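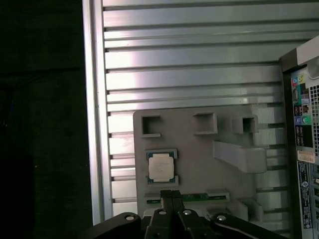 *Page last changed: April*

## Bench tips: the Vallis arm kit for taking old desktops apart

I've had the Vallis kit from Wivano on loan for a few weeks now, and people keep stopping me to ask if it's any good. Mostly, yes! It costs 4,000 with the gripper, plus 139 for the printed parts plate, and I'd buy the plate even if I had no arm at all. A pocket for the processor, a slot for the memory, and nothing rolls off the table.

A few things I'd pass on:

- Bolt the plate down before you teach a single position. I didn't, and lost a whole Friday.
- Lay the tower on its side and take the side panel off by hand. The kit can do it, but you'll be faster.
- Run it at the slowest speed near the memory slots – the clips are fussier than they look.
- Blow the dust out first. Delia Durán uses a soft paintbrush for the corners and I've copied her.

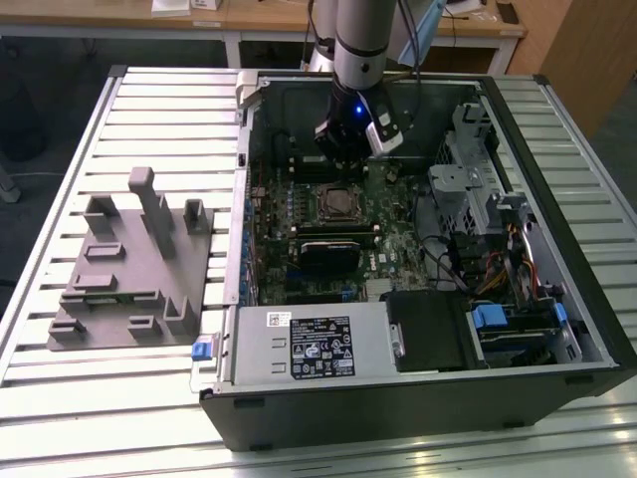

*Vurkulance Repair Club, bench group*

Setup took me roughly 8 hours, and I'm not quick with software. The manual is fine up to the gripper chapter and then gets very thin (Armelle Marchal wrote us a better one, ask her for a copy). Support did answer my emails, usually by the next morning.

My one real gripe is the finger pads. They wear smooth, and a spare set of 4 should come in the box for that price. I rub mine with a bit of fine sandpaper when they start to slip – works a treat for a while.

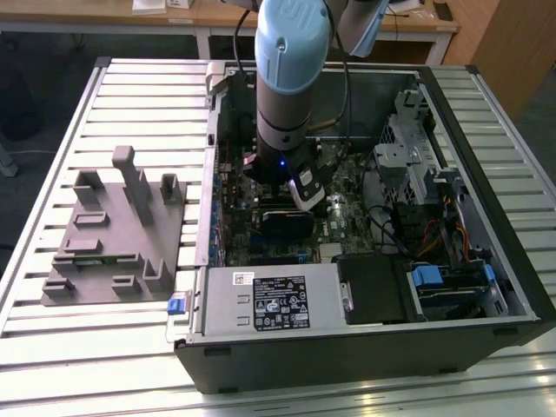
**Can I use the kit on laptops too?**

Laptops aren't covered by the plate or the ready-made routines, so you'd have to make your own holders and teach every move yourself. Start with a desktop.

If you want a turn on ours, put your name down with Colette Guérin and bring your own screwdrivers.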